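3.2 Where the dishes wait

The second part of the study looked at how dishes are left between the meal and the wash. Most earlier work on household dishwashing measures water and soap and begins when the tap is opened. We were interested in the stage before that, when plates are set down in the sink and stay there until someone gets to them.

Households in the Vurkow and Brudard buildings were asked to leave the sink as they normally would after eating. Kitchens in the two buildings have the same counter depth but different sinks. We recorded what was in the sink, how the pieces rested on each other, and what stood on the counter within reach of it. Pieces were coded as stacked (flat, one on top of another), leaning (tilted against another piece or a wall), or single. In all, 200 sink loads were coded, 100 from each building. The coding sheet was adapted from the one used in the Atallah kitchen survey, with the categories for pots removed.

Leaning was the most common arrangement. It made up 70 percent of loads with three or more plates, and it was more common when the plates did not match. Figure 4 shows a load coded as leaning, with plates of different colors and a small dish behind the white one. 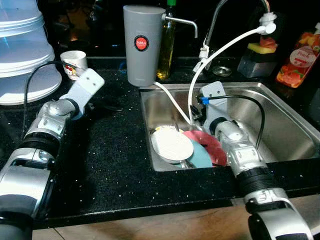
Figure 4. Leaning load in a rectangular stainless steel sink. White, light teal and pink-red plates rest together; a paper cup, a water filter and a bottle of oil stand on the counter.

The counter next to the sink was seldom clear. Cups were often left there instead of in the sink, and paper cups were coded separately as items to be thrown out. Water filters were coded as fixed items, as were bottles of oil and soap, even where they could easily be moved. A tube or hose running into the sink was noted but not scored.

Two coders worked from the same sheet and disagreed on 8 loads, mostly over whether a tilted plate was leaning or had slid from a stack. These were coded as leaning. Loads with only one piece were left out of the comparison between buildings, which is given in Section 3.3.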